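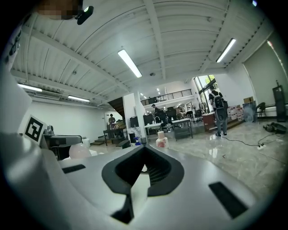
Why is the sea salty?

Most of the salt comes from rocks on land. Rain wears away tiny bits of rock, and rivers carry them down to the sea.

I used to think rivers had no salt at all. They do – just so little that you can't taste it! When the sun warms the sea, some water floats off into the air, but the salt stays behind. That has been going on for a very, very long time.

Some salt comes up from cracks in the sea floor too. I love that part. And please don't drink seawater, it makes you even thirstier (I tried a sip once, yuck).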